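Accessory Care and Storage
Unit 4 handout: Sorting and traying mixed jewelry
Gindberg evening program, April session

4.1 Purpose of sorting

Mixed storage is the main cause of avoidable wear in inexpensive jewelry. Rigid pieces scratch plated surfaces, fine chains knot around earring posts, and stones catch on links. Sorting is done before cleaning, so that each group can be treated by one method.

4.2 Work surface

Use a soft, flat surface large enough to spread every piece without overlap. A bed with a smooth cover is acceptable at home. A patterned cover makes small silver pieces harder to find, so check the surface by hand when the work is finished. Keep the tray within reach, but leave clear space between it and the loose pieces.

4.3 Groups

Group A, rigid: bangles, stiff cuffs.
Group B, flexible: chain bracelets, chain necklaces.
Group C, small: rings, earrings.
Group D, set stones: rhinestone and similar pieces, whatever their form.

A piece that fits two groups goes to the later letter. A rhinestone necklace is therefore Group D, although it is flexible. 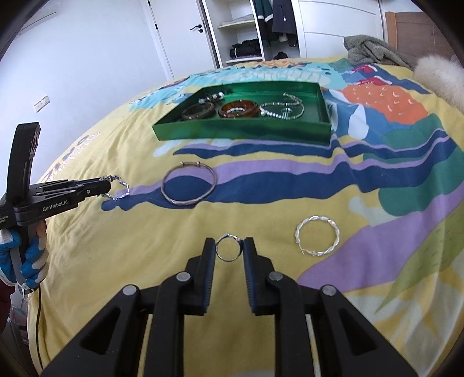
Figure 4.1. Mixed pieces during sorting. Groups A, B and D share the green tray; a silver bangle and a twisted hoop earring lie on the duvet.

4.4 Traying

Place rigid pieces first, flat, against the base. Flexible pieces follow. In Figure 4.1 a chain bracelet lies across the amber-brown bangle; for long storage the two should be separated, as links will mark a polished surface under repeated movement. Coil a necklace loosely. A tight coil puts strain on the settings and the clasp.

Earrings are stored in pairs. A single hoop stays out of the tray until its mate is found or it is recorded as single. Rings with an open or twisted band should be held by the sides with light pressure, as the band can spread.

4.5 Records

Enter each piece on the sheet under its group letter, with color, closure type and visible damage. The Cokulgate teaching collection holds 3,252 entries, of which 382 are listed as single earrings. Sheets are kept with the tray they describe.

4.6 Before the next session

Sort one container of your own pieces and complete a sheet. Do not clean anything yet. Cleaning of Groups A and B is covered in Unit 5.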